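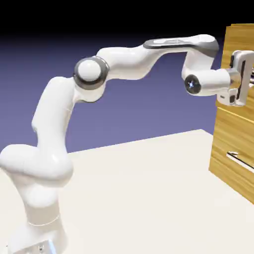 Second pass on the drawer task with the grasp-pose prior switched off. The question I wanted answered is whether the policy learns where the handle is or just learns the average pose it was started near. In the old setup every reset put the hand low, more or less level with the bar, so the first few steps were nearly free. The new resets can leave it as they like. In the one I have open now the gripper is up by the top part of the cabinet front, well over the seam, and the drawer handle is down in the lower portion, so the arm has to back off, come down past the seam and then close on a thin metal bar. That is the motion I want to see in the data. The tabletop has nothing on it in this version. Clutter goes in later.

Setup as run:

Sim only. Cabinet asset is the wood-grain one Mbali cleaned up in April, with the collision mesh on the handle posts redone. Before that the fingers could sink into the posts and the drawer would open on penetration forces alone. I reran one old checkpoint against the fixed mesh and it lost most of its successes, so please don't compare anything below to the numbers from before the fix.

Policy is the small one, 128-step horizon, action chunks of eight. Two cameras into the policy, one on the wrist and one fixed. Joint positions go in as well. No handle pose in the observation. Training data is 600 scripted demos from Severyn's planner, filtered for the ones where the drawer ended up open past the threshold and the arm was not touching the cabinet anywhere except the fingers. That left 345 usable. I had expected to keep more. Most of the rejects are the forearm brushing the top edge of the cabinet on the way down, which the planner considers fine because its clearance margin is set to zero for the cabinet body. Severyn says this was on purpose, for a different task, and he will add a flag.

Results, May 22, 2026:

Condition A, old narrow resets, tested on narrow resets. Works. Same as always.

Condition A tested on wide resets. Falls apart. When the hand starts high the policy moves forward first and presses the fingertips into the panel above the seam, then slides down with contact the whole way. Sometimes it reaches the bar like that and hooks it from the top with one finger. The success check counts this as a success because it only looks at drawer travel. I don't want to count it. For now I am marking these by hand as "hook" and keeping them in a separate column.

Condition B, wide resets in training, tested on wide resets. Much better on the approach. It backs away from the front, comes down, and lines up. The failures are almost all at the grasp. The fingers close a little before the bar is between them, and the policy then pulls back on nothing and repeats. It looks like a timing problem in the chunking more than a vision problem, since the alignment at the moment of closing is usually good in the wrist view. Dropping the executed part of the chunk from eight to four helped, and going down to 2 made it jittery without helping further.

Condition B tested on narrow resets. Slightly worse than A on its home ground. Expected, with the same number of demos spread over more space.

So the short answer to the question at the top is that A did learn an average pose. The probe agrees. I trained a linear readout from the policy's visual features to handle height, and on A it barely beats predicting the mean. On B it is clearly useful, though it drifts when the cabinet is rotated toward the edge of the range. Urmas thinks the linear probe is too weak a test and that we should swap the cabinet texture between frames and look at how the actions change. Fair, will do, but not this week.

Handle variants. Sipho asked whether this holds with a knob in place of a bar. I tried one run on the Jondetti set, which has both kinds. Nothing worth writing down yet. The knob assets come in at the wrong scale and the drawer friction is different from ours, so a failed pull could be either one. Need to match friction first.

Things that cost me time today:

– The drawer joint damping is read from the asset file and not from the task config. I changed it in the config three times before I noticed. Ariel has a note on this from the Teoh work and I should have read it.

– Wide resets can start with the gripper already in contact. The check runs before the physics settles. I moved it to after the first ten steps and now reject and resample. The B demos were generated with the old order, so a few of them start with a small bump. I looked through those and left them in.

– Renders on the Wultberg machine come out darker at the top of the background than on mine. Same seed, same light settings. Probably the gradient backdrop is handled differently by the two driver versions. It shouldn't matter for the probe, but I am only using renders from one machine until I know.

– Logging wrote the gripper width in the wrong units for the first batch. Fixed in post, and the raw files are unchanged. If you load them yourself, use the reader in the Clarthorpe branch.

Next:

Rewrite the success check so it requires both fingers on the bar at some point during the pull. Rerun A and B under that check with the same seeds. I think A on wide resets will go close to zero and B will hardly move.

Regenerate demos with a real clearance margin once Severyn's flag is in. If the yield goes up I can hold the count fixed at what I have now and see whether cleaner descents help the grasp timing. I doubt it.

Try closing the gripper on a contact signal instead of leaving it inside the chunk. Mbali has done this on the door task and will send me her wrapper.

Ask Urmas about rotating the cabinet further. At the far end of the range the handle is nearly edge-on to the fixed camera, and I am not sure it is a fair test with only the wrist view left to go on.

Checkpoints for both conditions are on the shared drive under the drawer folder. The hand-marked hook column is in the sheet next to them. If you disagree with any of my marks, change them and put your initials.

Last updated by Ariel Quiambao's sync script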